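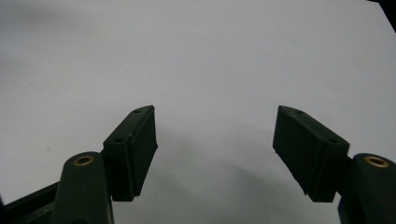

According to Gromonska, a hand-held gripper should be looked after like a bicycle brake: most faults begin in the pads, and most of the rest begin in the pivots. The comparison comes from a workshop note that is still handed to new staff at Dreteo, where the Mastisard gripper is serviced.

The Mastisard is a two-fingered hand-held gripper used to record grasping motions for robot training. Its fingers and pivot arms are dark green, with a black rubbery pad on the inner side of each finger and a brass-coloured insert at the top of each arm. The fingers face each other and lean inward at the tips.

Routine care

The gripper is checked after every 40 hours of use. The fingers are opened fully over a plain, pale surface, where crumbs of rubber and loose threads of adhesive are easy to spot. Pads are wiped with a damp cloth and left to dry in the open position. Solvents are avoided — they soften the glue line and the pad begins to creep.

Small chips or rough patches at the lower edge of a finger are noted in the log but do not call for replacement. A pad is changed when its edge lifts or when it no longer holds the 622 g test block for five seconds.

Changing a finger

Each finger is held by screws through its top strip. The screw nearer the arm is loosened first and the one nearer the tip second; refitting is done in reverse. Fingers are replaced in pairs, as a new pad is slightly thicker than a worn one and closes off centre against it.

Pivots

The inserts are cleaned with a dry cotton bud. No oil is used. If an arm feels stiff, the pin is drawn out, wiped and put back. An arm with a loose insert is swapped whole. The Benítez workshop, which keeps a separate set of grippers, re-glues loose inserts instead and reports around 339 hours of use before they work free again.

Calibration

After any change of finger or arm, the gripper is opened and closed slowly and the width readings at both ends are compared with those in the log. The service sheet was last revised in June.

Contact the editors | Copyright Dreteo | Back to top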